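21st September
Rinse water recovery, line 2 -- Natcombe

Picked up from the May entry. The recovery skid has been on the second rinse stage since the seals were changed. Aim for this run: find out how far the overflow can be cut before carryover shows up in the final rinse, and whether the recovered water is clean enough to go back to stage one without the polishing filter.

Setup as before except where noted. Parkunar membrane module, single pass. Feed from the stage two overflow tank, 300 gallon working volume. Permeate to the stage one header, reject to drain through the Rerine meter. The conductivity probe was moved from the tank wall to the return line, where there is less foam. Calibrated both points before starting; the low standard was near the end of its date, so order more.

Baseline with the skid bypassed: 577 gallons of fresh water for the shift at normal part load. Same racks, same soak time. The meter total agrees with the wall gauge once the gauge is corrected for the dead volume in the header.

Started recovery with the bypass a quarter open and closed it in steps. Feed pressure settled quickly at each step except the last, where it hunted until the throttle valve was backed off half a turn. Suspect the valve and not the pump. The same hunting is in the Mykhailiuk commissioning notes, at a lower flow, and they put it down to air in the suction line. Bled the line twice, no change.

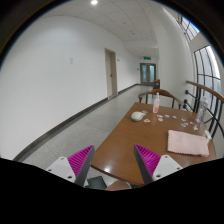

Process Water and Waste Reduction Group, Natcombe Works

Conductivity on the return line stayed under the stage one limit for most of the run. It went over once, for 22 minutes, after a rack of deep-channel parts came through. Those hold a lot of drag-out. Dwell over the drip tray is set by the hoist program and is the same for all racks, which makes no sense for that part family. A longer drip would probably do more than anything we change on the skid.

Reject stream is higher than the module data sheet suggests. Two possible causes: feed is cooler than the rating temperature, or the membrane is partly fouled. Did not separate these today. Clean-in-place first, then repeat at the same temperature, then warm the feed. Do not do both at once like last time.

Hardness on the permeate: fine. Surfactant: trace by the shake test, not quantified. Need a proper sample bottle set, the ones in the cabinet have mixed caps.

Module hours now past 2,000. Prefilter changed before the run, old one brown on the inlet side only. Kept it in a bag, labeled, on the shelf by the sink.

Energy: pump draw was logged but the logger clock was off by an hour, so the trace has to be shifted before it is lined up with the meter. Raw file left alone -- make the correction in the copy.

To do
Clean-in-place, alkaline then acid, record flux before and after
Swap throttle valve for the spare needle valve
Ask for a hoist program with longer drip on deep-channel racks
Reset logger clock
Repeat the last bypass step with the new valve before touching feed temperature

Skid left flushed and isolated, bypass fully open, line 2 on fresh water until the valve is in.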